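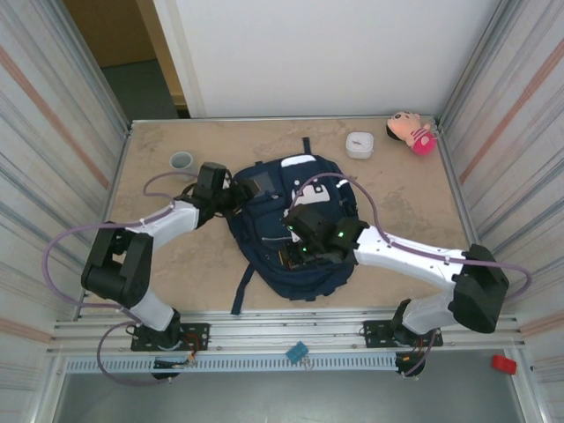 Stovik Two-Arm Bench Cell

Two arms, one table, and a great deal of patience for zippers

Most robot cells are sold on their way with boxes. Boxes are polite. They have corners, they keep their shape, and they stay where you left them. The Stovik cell is for everyone whose product is a bag, a pouch, a jacket or anything else that slumps when you let go of it.

What you get is a pair of arms on a shared front rail, a tan work surface, side panels and the Pesow control software. The whole thing arrives on one pallet. Assembly takes two people and one afternoon, or one person and a long weekend of regret.

Soft goods need one hand to hold and another to do the job, as anyone who has fought a stuck coat zipper knows. On a backpack, one gripper pinches the zipper tape while the other takes the slider. You teach the motion by guiding the arms through it, then correct whatever you got wrong. Expect to get things wrong. Fabric has opinions, and it changes them between runs.

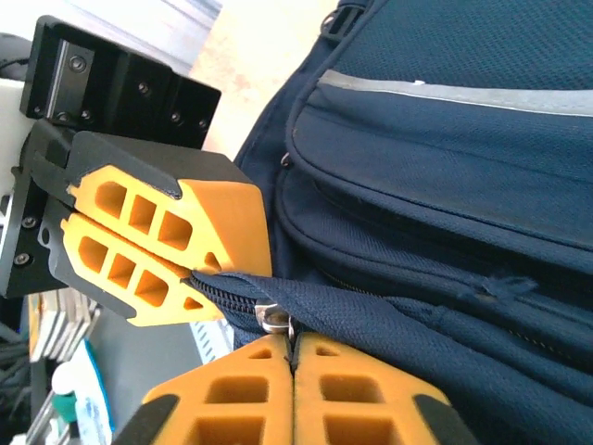 Uvard fingers on a navy bag: one pair on the zipper tape, the other on the metal slider.

About the fingers

Uvard fingers are yellow, with cutouts along their length and a small triangular opening near the tip. They are sold in pairs and they are a wear item, so please don't write to us in May astonished that they have worn. Check the tips at the start of each shift and swap both fingers on a gripper together. The screws are hex, and the key is in the box. It will be lost by the second week, so we pack 2.

What it does well

Opening and closing zippers, holding pockets for inspection, turning light bags over, and repeating a dull test long after your staff would have found something else to do.

What it does less well

Slippery linings. Very small pulls. Anything you describe to our sales desk as "basically the same as a backpack."

In the box

Two arms with grippers
Front rail and mounting plates
Pesow software, 1 seat
Uvard fingers, 2 spare pairs
Cable set, 104 pieces including ties, most of them ties

Ordering and support

Stovik cells are built to order by Walczak and ship in 30 working days. Support is included for the first 55 weeks, by phone or email. Send a short clip of the fault with your serial number. "It's doing the thing again" is a popular subject line and tells us very little.

Trial bookings are open. Bring your own bag, preferably the one that has been giving you trouble.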